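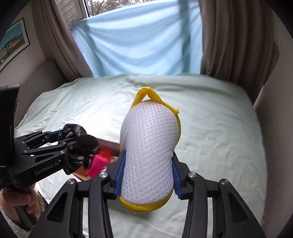

Why does a hotel bathroom make people feel cleaner than their own?

Mostly because somebody else has cleaned it. There is also the matter of the towels, which are white and arrive in a stack, and the lighting, which has been chosen by a person who wants you to come back. At home the bulb was chosen by whoever was nearest the till.

I have been thinking about this since September, when I spent a night at a place called the Pacheco, on the seafront at Mallham. It has 82 rooms and a lift that stops to consider things between floors. The carpets are tired and the breakfast is a series of lukewarm disappointments in metal trays. But the bath was deep, the water came out as if it meant it, and I lay there for an hour and ten minutes reading the fire instructions. I know where to assemble. I could lead others.

At home I have not had a bath that long for years. My own tub is used chiefly for drying jumpers and, once, for storing a Christmas tree. I wash standing up, in a hurry, thinking about bins.

The British used to be better at this, or at least more organised. My grandmother's street had a bath night, with an order of going in that was as fixed as the line of succession. You got the water the person before you had finished with, and you were glad of it. Then came the indoor bathroom, then the avocado suite, then the shower over the bath with its clammy curtain that wanted to be friends. Now the bath itself is under threat. Estate agents in Mallham tell me that flats are being done up without one, and that buyers hardly mention it until they have a toddler or a bad back.

What has replaced the bath is the bathing product. I went into the big chemist by the station to buy soap and came out 25 minutes later with no soap. They had cleansing oils, cleansing milks and a cleansing butter. There was a tub of grey mud from Nuvell that promised to draw things out of me, without saying what or where they would go afterwards. A firm called Devau makes a bath salt in a 500 gram bag with instructions in six stages, the first of which is "set an intention". My intention was to get the garden off my knees.

I bought the salt anyway. I am not made of stone, though after using it I did briefly exfoliate like something that was.

The six stages, for those who want them, go as follows. You set the intention. You run the water, which must be "comfortably warm", a phrase that has ended marriages. You scatter the salt in a circle. You get in and breathe. You "let the day leave you", and then you rinse with cool water, which brings the day straight back. I managed four before the phone rang, and it was somebody wanting to talk to me about loft insulation.

Still, the thing about a bath is that it works even when done badly. I have now had one most evenings for a month and can report modest results. I sleep a bit better. My shoulders have come down from beside my ears. I have read most of a long novel about a lighthouse, which is now also a wide novel, having gone in twice. The jumpers dry on the landing and nobody has complained except the person who trips on them, and that is me.

The cost is less cheering. I looked up our water meter when I began and it stood at 2842, and I have decided not to look again until spring. My neighbour says a short shower is the responsible choice, and she is right. She also owns a hot tub — it seats six — so I have agreed to think about my behaviour while lying down.

If you want to try it yourself, you need very little. Take the jumpers out. Clean the tub in the afternoon, well before you plan to get in, so that you have time to forget who did it. Buy one decent towel and hide it from the household. Put the phone in another room, under something heavy. As for the lighting, I have swapped the bulb for a dimmer one, and from most angles it has taken ten years off the grout.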